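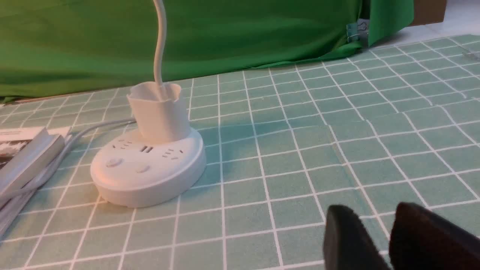

Cables are where most of us go wrong with a desk, so we shall start the second half of the course with them and leave drawers and shelves until after the break. Last session you all drew a plan of the table you work at, and I was pleased to see how many of you had marked the window and the door. Hardly anyone had marked the socket! Please go back to your plan this evening and put it in, with a line for every lead that runs to it. A round unit like the white one on the green checked cloth has its sockets and a pair of USB ports on the top face, so you can reach them without crawling about, and the gooseneck stem coming up out of the middle takes up no extra room on the table. Look at where the grey cable goes, though. It has been allowed to wander off to the left and over the books and papers, and anyone who wants the booklet on top will be lifting the cable to get at it. I do exactly the same at home, I'm afraid, and I have pulled more than one thing off a table that way.

So, the first rule for this session is that the lead leaves the table by the shortest way to the wall, and the paper goes on the other side. If your socket is on the left, your books live on the right. It sounds almost too simple to write down, but when we tried it in the Leckie room half the group found they had to move the chair as well, and then the lamp, and by the time the tea came round they had quite a different desk. Do allow yourself a whole evening for it.

The second thing is what the lead does once it is over the edge. Let it hang in a loose curve and fix it once to the back leg, with a soft tie you can undo. Please don't wind the spare length into a tight coil and tuck it under a cushion or a rug – a lead in use wants air round it, and it wants to be where you can see it. Check the label on whatever you plug into. If it says 1,000 watts, that is the total for everything on it together, and a fan heater will very likely use that up on its own. Heaters and kettles go straight into the wall, always.

A word on cloths, as several of you asked. I like a cloth on a work table, it is kind to the wrists and it hides a multitude of old ring marks. Choose one that doesn't slide, and keep the overhang short on the side where the lead goes down, or the two will get tangled every time you pull your chair in. A small check is handy too, as you can line your papers up by it (those of you doing the Harka exercise will find this saves a ruler).

For next time

Bring your plan with the socket and leads marked in coloured pencil.

Measure the distance from the socket to the middle of your table, going along the floor and up the leg. Mine at Trendholm came to 200 cm, a good deal more than I would have guessed by eye.

Sort the pile nearest your lamp into things you have opened this month and things you haven't. Bring the second list, not the pile itself, please, the cupboard is full.

Read section 4 of the Boterero booklet, on light and where it falls. Left-handers should read the note at the end of it first, as the drawings are all done for the right hand and you will need to turn them round.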